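Cómo vestir una mesa ovalada sin llenarla de trastos

Última actualización: 28/1/23

Va rápido, que me lo habéis preguntado varias veces y lo tenía a medias desde Navidad. Mesa ovalada, de comedor o de salón, que se queda pelada cuando no se come en ella. Qué poner, dónde y cuánto se tarda. Unos 15 minutos no, menos: 7 si ya tienes las cosas a mano.

Lo que hace falta:
– un cuadro pequeño con marco, de los que se aguantan de pie
– un ramo artificial, tallo largo mejor
– una pieza baja y redonda: platito, tapa, posavasos grande
– paño de microfibra
– fieltro adhesivo para las bases

Primero, vaciar. Todo fuera, también las llaves y el correo. Paño apenas húmedo y luego seco, siempre en el mismo sentido. Si la mesa es clara o con veta de mármol las marcas se ven a contraluz, así que agáchate y mira desde el canto. Nada de vinagre si es mármol de verdad – se lo come. En las imitaciones, jabón neutro y listo.

Segundo, el fieltro. Recortas 2 trocitos por pieza y los pegas en la base. Yo uso los de Trevis, que vienen en plancha, pero vale cualquiera. Apretar fuerte unos segundos. Si el fieltro asoma por el borde, tijera. 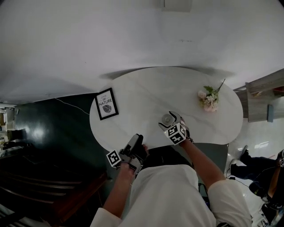 El ramo es lo que más manda y por eso lo coloco antes de decidir el resto. Tumbado, no en jarrón: en una mesa ovalada un jarrón en el centro te parte la conversación en dos. Abre las flores con los dedos, una a una, que vienen aplastadas de la caja, y dobla el tallo un poco si el alambre deja. Los tonos suaves van bien sobre blanco; el rosa pálido y blanco con hojas verdes no pelea con la veta, y al otro lado el cuadro de LOVE OF NATURE con su hojita oscura hace de contrapeso. Fíjate en que el marco negro está en ángulo, no paralelo al canto. En una mesa sin esquinas lo recto queda raro, como si se te hubiera olvidado girarlo.

Tercero, la pieza redonda. Va por el medio, entre el cuadro y las flores, y se mueve la última. Prueba, da un paso atrás, vuelve a probar. Que no toque ni una cosa ni otra. Si es gris o de un color apagado mejor, no hace falta que destaque. La mía la compré en Trellgate junto con otras 5 que siguen en el cajón, en fin.

Distancias: deja 14 cm libres hasta el borde en todo el contorno. Es lo que necesito yo para apoyar el brazo sin tirar nada. Con niños, más.

Color de la pared. Si detrás tienes un tono oscuro, verde o azul, el blanco de la mesa salta mucho y con tres cosas encima basta. Con pared blanca puedes añadir algo de madera. Mihret Adugna, que me corrigió la primera versión de esta guía, mete tambien un libro tumbado. A mí me sobra, pero probadlo.

Mantenimiento: las flores artificiales cogen polvo que da gusto. Secador en frío, una vez al mes, y lejos de la mesa. El cristal del cuadro, si lleva, con el paño seco. El fieltro se cambia cuando se pone duro.

Para comer: todo a una bandeja y al aparador. La bandeja Indau mediana me vale de sobra, entra todo de un viaje. Luego se vuelve a poner igual, o no, que cambiar de lado el cuadro y el ramo ya parece otra mesa.

En febrero subo la parte de las mesas rectangulares, que tienen otra historia con los caminos de mesa y me falta medir un par de cosass.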